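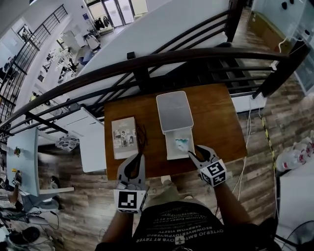 Print table, upper level. Small print in the tray, booklet on the left.

PHOTO BOOK & PRINT WORKSHOP, session 4 notes
Gerrit Mabaso (room 204). Last updated 18 July 2024

Today: printing small, handling prints, keeping the table usable. Layout is next session, don't jump ahead.

Before you print
Crop first, on your own screen. The printer trims a little off every side, so faces right at the edge will lose an ear. Leave a margin.
Pick your best ten from the Fultimby walk. Ten, please. Last group sent 40 each and we ran out of paper before the break.
File names: last name, then number. Pavliuk_01 etc. No spaces.

Tray
Pull out all the way till it stops. Paper glossy side up, check the corner of the pack if unsure.
Don't grab the print while it's still moving. It goes in and out several times, one pass per color, then a clear coat. Wait for the stop.
Lift by the edges. Thumbprints on the dark areas do not come off, ask Ihor about his Cabrera set.
One print in the tray at a time, don't let them pile up.

Contact sheets
Look at the booklet cover: grid of small black-and-white photos, one line of title up top. Very plain, works well. Why? Same size, same spacing, no picture shouting over the others. Your own cover should start like this even if you change it later.
Squint test. If one square jumps out, it's too dark or too bright for its neighbors. Swap it or fix it.
Small pictures need simple shapes. The Drirville market shots are lovely big and turn to mush at this size.

Cleaning up
Tissues are in the white box on the table. Take one, wipe the tabletop, throw it out. Tissue is for the table and your fingers, NOT for prints, it scratches the coating. Soft cloth for those.
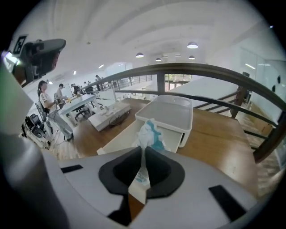 Dust is the main enemy so wipe before each batch, not just at the end. No drinks on the table. Cables: keep them coiled to the side, away from the tray, and nothing hanging over the railing becuase people walk underneath.

Leave the booklet where the next person can find it.

Homework
1. Ten prints, numbered on the back in soft pencil (pen goes through)
2. One cover grid, any number of squares, black and white only
3. Read Jilatum handout pp. 3-6, skip the part on scanners

Bring scissors and a ruler next time. Glue is provided. Questions to me or Ihor Pavliuk, we're both in before class startes.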